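Section 4: Recording your first examples

By now you've got both arms bolted down, the software talks to them, and you've been through the homing routine in Section 3 without anything going clunk. Good. This is the part I enjoy most, and it's also where people waste an afternoon if they rush it, so get a coffee and read the whole section once before you touch anything.

I'm writing this from the Prodomix bench at Pleltadcombe, where we collect examples for the scooping skill. Your table won't look exactly like mine and it doesn't have to. What matters is that your table looks like itself from one recording to the next, apart from the things you change on purpose.

A few words I'll keep using. An "episode" is one recording from start to finish. A "batch" is 20 episodes of the same job. A "set" is everything you hand over to Yammine, which is the training software (Section 6 covers that, don't open it yet!).

4.1 Before you power up

1. Turn the arms off at the supply and move each one by hand through its full reach. You're feeling for a cable that goes tight. If one does, clip it again with a bit more slack near the joint.

2. Check that nothing on the table sits inside the sweep of either forearm. I keep the small loose stuff toward the middle and the back.

3. Lay the mat flat and smooth out the ripples. Plain or patterned is fine. We use patterned ones on purpose and swap them between batches, so the system doesn't get attached to a single background.

4. Brush off the front rail. Crumbs get everywhere with this job and they do find their way into joints.

CAUTION: Keep your hands and sleeves out of the space between the arms whenever the supply is on, even if both arms are holding still. They hold still right up until a command arrives.

4.2 Setting the table

The scooping job needs a scoop, one thing to scoop from, and one thing to scoop into. Everything else is there to make the table busy. I like a busy table! A system that has only ever seen a clean one gets lost the first time somebody leaves a cup out.

5. Fill the source tray partway. If it's brimming, every try looks like a success, and if it's nearly bare the scoop mostly scrapes plastic. Partway gives you a nice mix.

6. Turn the tray a little between episodes. Square to the table, at a slant, whatever you like, as long as both grippers can still get to it.

7. Put out a couple of extra containers with their own small pieces in them. Different colors help, and so do different shapes.

8. Add some clutter that has nothing to do with the job. Cups, lids, toy bricks, that kind of thing. Leave room for the arms.

9. Write the name of the layout in the log. I use short silly ones, because I can remember "bricks right" a week later and I can't remember "layout 9."

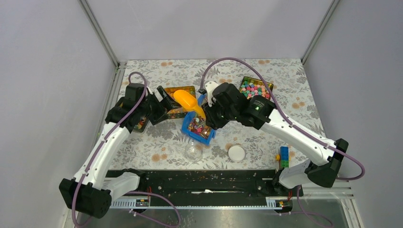 Figure 4-1. Scooping layout with the left gripper holding the scoop and the right gripper beside it, over the blue tray.

Have a look at how close the two grippers get in Figure 4-1. New operators tend to keep the arms far apart because it feels safer, and then all their examples show one arm working while the other hangs around in a corner. Bring them in together. It takes some practice, and slow is fine.

NOTE: Clear cups are harder for the cameras than solid ones, so I wouldn't leave them out. Put one in for a few batches at least. If your mat has a pattern, it'll show through the plastic, and that's a useful thing for the system to run into early.

4.3 Recording an episode

10. Power up and wait for both arms to report ready in Sorance, the recording program. If only one does, go back to Section 3 and home them both again, including the one that looked happy.

11. Pick your layout name from the list and type the job in plain words. Mine says "scoop from the tray and tip into the tin." Use the same words for every episode in a batch. I once typed three versions of the same sentence in one batch and spent an evening cleaning that up.

12. Move both leader handles to the rest position. The arms on the table will follow.

13. Press Record and wait for the tone. Don't move during the tone. The first moment of an episode is where the system learns what "about to start" looks like, and if you're already halfway to the tray, it never gets to see that.

14. Close the gripper on the scoop handle, then pause for a breath so the grip is clear in the recording.

15. Bring the bowl over the tray, lower it, scoop, and lift. Let the other arm come in and help if the tray wants to slide.

16. Carry the scoop to the target container and tip it. Tip from low down. Small pieces bounce, and I've picked enough of them out from under the rail to last me a lifetime.

17. Return both arms to rest and press Stop.

18. Mark the episode Good, Messy, or Bad.

CAUTION: If the grippers touch each other, let go of the leader handles right away. Pulling them apart quickly makes both arms yank, and it's hard on the wrist motors. Ease one arm back first, then the other.

4.4 Good, Messy, or Bad?

I get asked about this more than anything else, so let me spell out how we do it here.

Good means the job got done and you'd be happy to see the arms copy you. A dropped piece or two doesn't spoil it.

Messy means the job got done, but something went sideways on the way. Maybe you missed the scoop on the first grab, or the tray skated off and you had to chase it. Keep these! They show the system how to recover, and a set with nothing but perfect runs falls apart at the first slip. Don't stage them, though. A staged fumble looks staged, and you'll get plenty of real ones for free.

Bad means throw it out. The recording cut off, a hand came in over the table, the wrong job was typed in, or you gave up partway. Sorance keeps Bad episodes in a separate folder until you empty it, so you can change your mind.

4.5 Between episodes

19. Put the spilled pieces back, but don't fuss over making the pile look the way it did before.

20. Move one thing. Just one, most of the time. Slide a lid over, swap two containers, turn the scoop around.

21. Every batch, change something bigger: the mat, the lighting, or which arm holds the scoop.

22. Check the clips on both arms. They creep.

If you're tired, stop. I can spot my own late-in-the-day batches by how jerky they are, and the trained arms pick up every twitch. Two calm batches are worth a lot more to me than five grumpy ones.

4.6 How many do you need?

For a first try at one job on one layout, I'd train on a few batches just to see whether the arms head in the right direction. They'll be clumsy. For scooping with mixed containers, clutter, and either arm holding the scoop, our own set came to 3,000 episodes before I stopped adding to it, and that was spread over a good long stretch with breaks.

Don't let that number scare you off. Record some, train, watch where the arms struggle, and record more of that. If they keep missing the tray when it's slanted, you know what to do with your next batch.

4.7 When something goes wrong

The recording stops by itself. Your drive is probably full. Move the finished batches off and start the episode over. If you see code 911 on the screen, Sorance lost contact with one of the arms, so power down, reseat the plug at its base, and home both arms again.

The scoop twists in the gripper. Wipe the handle and the finger pads. If it still twists, grip nearer the bowl.

The arm lags behind the leader handle. Close any preview windows you don't need. Mark anything you recorded with lag as Bad, even if it came out all right, because what you saw and what you did won't line up.

Pieces stick in the scoop. Tip a bit farther and hold for a moment. Please don't shake it. I tried that for one batch, and the trained arm shook the scoop every single time, full or not.

NOTE: Copy each finished batch to a second drive before you clear anything from the first. Section 5 explains how to look through your episodes and fix labels, and you'll want both copies in place before you start.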